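Workshop notebook, October
Wismont building, glaze room

Carrying on with the celadon tests from the last batch. The Hurnville clay is still giving us pinholes on the shoulders of the taller bottles and I want to rule out the bisque before changing the glaze again. Saulius thinks it's the glaze. Dirk thinks it's the clay. Both have good reasons and the test tiles don't settle it.

What we did this time: 20 tiles, all thrown as one ring and cut, so the wall thickness is as close as we can get it. Half went through the normal bisque. The other half had the slow one, with a long hold before the top temperature to let the carbon burn off. Same bucket of glaze for both, sieved twice, three-second dip. Backs marked in iron oxide, N for normal and S for slow.

The glaze bucket had settled hard and took most of the morning to bring back. Whoever mixed it last left out the bentonite, or put it in dry, and it went to lumps. I wrote BENTONITE FIRST, WET on the lid. Please leave that on when the bucket gets washed.

Specific gravity was high when I first checked. Thinned with tap water until it ran off the stick the way it did in the spring. I know that isn't a measurement. The scale was in use for the Krūmiņa order and I didn't want to wait.

Kiln loaded with Urmas after lunch. N tiles and S tiles alternated on the same shelf so that a cold spot wouldn't fall on one group only. Cones in front and back. The lower peephole plug is cracked through and needs replacing; it held with a bit of fiber pushed in behind it, but I wouldn't trust it for a reduction firing.

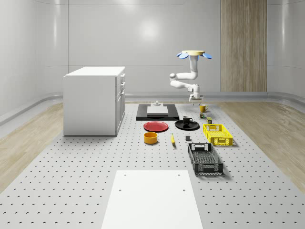
Valdis Lapiņa

Opened the kiln. Front cone down flat, back cone bent to two o'clock, so the back is still running cooler. Same as the last three firings. Dirk wants to move the shelf stack forward an inch or so and try again before we touch the burners.

Tiles: pinholes on both groups. Fewer on the S tiles, and the ones that are there are smaller. The N tiles have them mostly along the top edge, where the dip overlaps and the coat is thickest. Two of the S tiles came out clean. One N tile cracked across, which I put down to my cutting, as the line follows a nick on the underside.

So the slow bisque helps and doesn't fix it. Thick application makes it worse with either bisque. My guess is that we have two things going on, gas from the clay and a glaze too stiff to heal over in the time we give it. Next firing I'd like a soak at the top before shutdown. Saulius says a soak will dull the color. It may. The color on these is greener than I wanted anyway, more like the Clilladero pots than the ones we showed the buyer.

Crazing: none yet. I'll leave the tiles on the windowsill and look again in a week. Morfudd had a set that was quiet for a month and then went all over during the first frost, so I'm not writing that off as a pass.

Costs, because I was asked. The clay on the invoice came to 693 with delivery. That should cover us to the end of the winter if the Krūmiņa bowls stay at the size on the drawing. The slow bisque uses more gas, and I haven't worked out how much. The meter was read before the firing and not after.

Other things:

Pug mill is leaving a soft spiral in the center of the pug. Wedge it out by hand for now. Urmas will take the barrel off and clean the screens.

Reclaim bins 1 and 3 are full. Bin 2 has porcelain in it and somebody has put a handful of red trimmings on top. I picked out what I could find. Don't use it for anything that will be left white.

Wax resist is nearly gone. Order the blue, as the clear can't be seen on bisque and I missed the foot on four bowls.

For the next batch: same tiles, slow bisque on all of them. Half dipped thin and half dipped thick. Soak at the top, shelves forward. Weigh the glaze properly. I'll throw the ring tomorrow if the clay has stiffened enough.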